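Markier Pour-Over Kettle: three months in
26 Sep 2021

I put off buying a gooseneck kettle for years. My old stovetop one boiled water, the water went on the coffee, and I drank the coffee. Then my sister moved to Trikdale and left me her grinder, and suddenly I was reading forum threads about bloom times at midnight. So I bought the Markier, the 0.9 litre one in matte grey, for $89 at the kitchen shop on the corner, and I have used it every single morning.

I love it. The pour is the thing! You tip it and you get a thin, steady stream right away, with no glug at the start, and it stops when you want it to stop. My last kettle dribbled down its own spout so often that I kept a tea towel under it. The handle sits well back so the weight stays over your wrist, and even full it feels lighter than the Hnatiuk I tried at a friend's place.
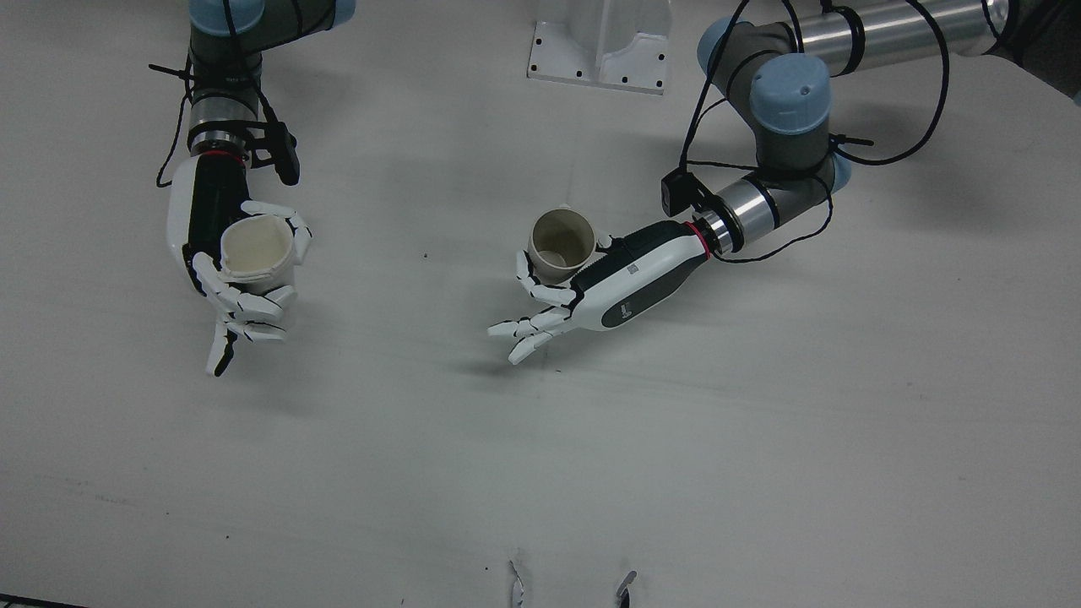 Pascal Renaud wrote in to say he'd had the opposite experience with the handle: fine for one mug, but tiring by the third when he makes coffee for the whole family, and he went back to the Hnatiuk after a week. Fair enough. I've got small hands and I rarely make more than two cups, so take my view of the weight with that in mind.

Temperature control is simple. There's one dial, it clicks, and the little display shows where you are and where you're headed. I set it to 94 for a light roast and drop it to 80 for green tea. It holds for 30 minutes and then switches itself off with a beep that is louder than it needs to be (my dog still hasn't forgiven it). 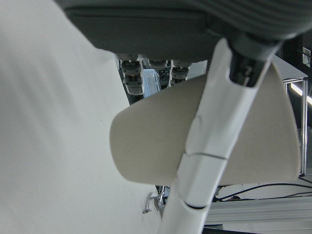

The base has a decent long cord, and the kettle lifts off at any angle, so left-handers should be happy too. Descaling takes 10 minutes with a bit of citric acid. The lid is my one real grumble — it fits so tightly that you need a cloth to get it off when it's hot, and the knob is tiny. A friend has the Zerelon with a hinged lid and I'm a bit jealous every time I refill.

Would I buy it again? Yes, tomorrow. If you make big batches, try holding a full one in the shop first. They had the white one marked down when I was last in, and I'm told a copper colour is coming in November.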